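The woman who wants you to write more letters

Mercy Mrema answers the door with a pen behind her ear and another in her hand, and she has started talking before I have my coat off. She wants to know when I last had a proper letter. I have to think about it. "See!" she says, delighted. "Everybody has to think about it. And then they tell me exactly what was in it."

She is right, as it happens. Mine was from an aunt, and it was mostly to do with a blocked drain.

Mercy runs the Stokanau Letter Exchange, which matches people who would like to write with people who would like to be written to. It began in February with a notice on the library board and 9 names. By the summer there were 60, and she has given up guessing where it will stop. The youngest member is 10. The oldest won't say, and writes in green ink.

"I was a terrible letter writer myself," she says, pouring tea so strong it leaves a ring. "I'd buy beautiful paper and then be too frightened to spoil it. So I began on the backs of things, old timetables, a seed packet once. As soon as the paper was rubbish I had plenty to say."

That has become her first piece of advice to anyone joining. The second is to keep everything you receive, and to keep it somewhere you will see it. Her own letters used to live in a drawer, where they were forgotten. Now she is all for the plain cardboard box, left open, so that a hand can go in while the kettle boils.

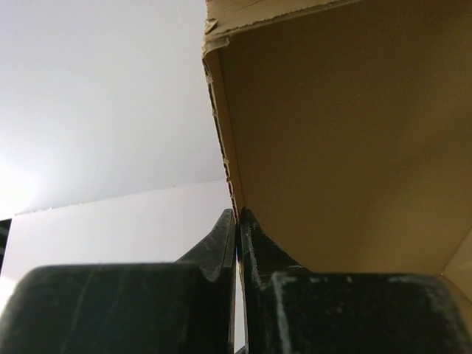
An open cardboard box: Mercy's favourite way to keep letters.

I ask what people write about. Weather, she says, and knees, and what the neighbours have done to their hedge. She loves all of it. Mutua Langat, a retired bus driver who was one of the first to sign up, sends his partner a full account of whatever he has cooked that week, including the failures. "There was one about a fish pie that ran to four pages," says Mercy. "Four! She rang me up to read me the best bits, and I was crying by the time the potatoes went on."

Mutua drops in while we are talking, to borrow stamps, and is happy to defend the pie. "It was a very complicated evening," he says. He had never written to a stranger before he joined and expected to run out of things to say after the second letter. Now he keeps a notebook in his jacket for things he wants to remember to tell her. "I notice more. I'll be in the queue at the chemist's and think, oh, she'd like that."

His partner is Awuor Chege, and they had been writing for months before they met, at a tea Mercy put on for everyone. Were they shy? "Dreadfully," says Mutua. "We knew far too much. I knew all about her sister's wedding and I didn't know how tall she was." They went back to writing the next week and both say they prefer it.

There are rules, though not many. Reply within 20 days, even if it's only a postcard. Don't apologise for your handwriting. Don't type, unless your hands need you to. And never open with an excuse for being late, a habit Mercy would like to see banned across the country. "Half of every letter I ever got as a girl was someone saying sorry for not writing sooner. Just start with the dog!"

The part she is most excited about at the moment is the old letters. Members have begun bringing in family bundles, tied with string or stuffed into biscuit tins, and Gladys Minja, who taught history for years, has been helping them sort out who wrote what to whom. Dates are the trouble, because people so often wrote only the time of day. Gladys works from postmarks, prices and births, and once placed a whole run of letters by the progress of somebody's bad tooth.

Her method is simple enough for anyone to try at home. Clear a table, leave yourself lots of elbow room, and open the box flat enough to see what you've got. Read nothing on the first day. "That's the hard one," says Mercy. "You see your grandmother's writing and you're gone, that's the afternoon."
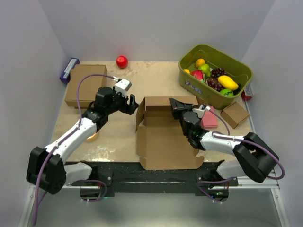 Box open, flaps out of the way, and space left on the tabletop.

I ask Mercy whether she has kept a favourite. She goes off to look and comes back with a single sheet, folded small, from her friend Subira Rugemalira, sent when they were both nineteen and living in different towns. It is mainly a list of things Subira had bought at the market and what she'd paid for them. At the bottom it says: come on Saturday, I have made too much soup.

"I did go," says Mercy. "It was awful soup."

She folds it up again and asks for my address.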